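4.2 Demonstration at the open day

The second part of the study was carried out in April, during the open day of the Wellbridge laboratory. Visitors came in small groups, and each group stayed at our station for 11 minutes. In this time they watched the handover task in simulation and could then choose the starting pose of the object for one more trial. The software was the Makori planner, in the same version as in Section 3, and no parameter was changed during the day.

We selected a knife as the main object, because visitors understand without explanation that it matters which end is grasped. The model has a steel blade and a green handle with three dark fasteners (Figure 3). At the beginning of a trial the knife is placed in free space in front of the gripper, and the planner must propose a grasp on the handle. A proposal that touches the blade is counted as a failure, even if the grasp is stable. 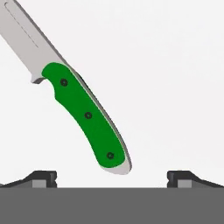
Figure 3. Wrist view of the simulated gripper with the knife model. The handle points down toward the gap between the two fingers. There is no contact between knife and gripper.

Before the event we had prepared 1000 starting poses, and 212 of them were used with the public. The screen showed the wrist view only. In the first rehearsal we had also shown a side view, but the visitors looked from one to the other and asked fewer questions, so we removed it.

Subira Lukumay led the station and wrote down the questions after each group left. The most frequent question was whether the robot knows that a knife is dangerous. We answered that the planner receives a label for each surface of the object and has no other knowledge of danger. Several visitors were not satisfied with this answer, and we discuss their comments in Section 5.

Visitors from the Usberg technical school asked for more difficult poses, with the blade directed at the gripper. For these trials we extended the planning limit to 20 seconds. They are reported separately in Table 2 and are not included in the success rate of the main condition.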